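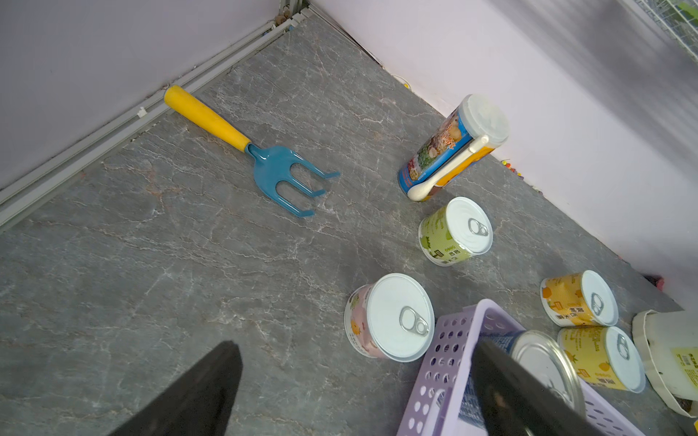 Fig. 1. Can-sorting task, wrist view. Basket at lower centre, cans still to be picked on the right.

Handout 8: A slipped grasp and what followed
Brandudance short course in robot handling. Revised May 18, 2019.

The fault covered this week was logged on the Ifans arm during a run of 60 picks. The job was to move cans into a basket with a two-finger gripper. On pick 14 the fingers closed on the rim of a can instead of its body. The can slipped out, and the arm carried on to the basket as if it were still holding it.

The controller, Undero, took a closed gripper to mean a held object. It did not compare the finger gap with the width of a can.

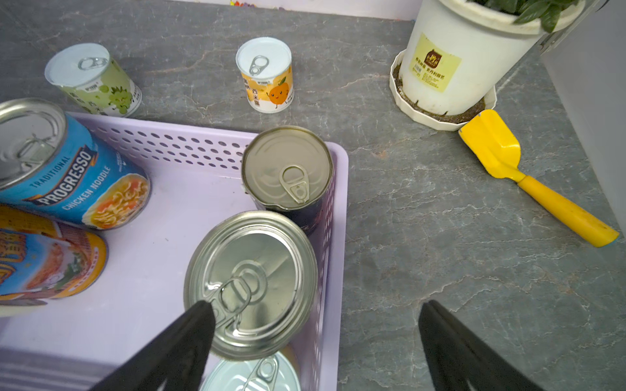

The second problem came at the basket. Cans already inside had tipped over, and the planner was still using the positions where they had been released. The left finger came down on a lid and pushed. The force limit should have stopped the arm at once, but it had been raised for an earlier job and never put back. It took the stop button to end the run.

Changes made since:
Finger gap is checked after every close and again before release.
The basket is looked at afresh before each place.
The force limit is reset at start-up and shown on the Bomau panel.

Keep hands out of the basket while the arm has power — a paused arm still has power. To right a fallen can, press stop, wait for the panel light to go out, then reach in.

For the June session, read section 8 of the course notes and bring your own fault log.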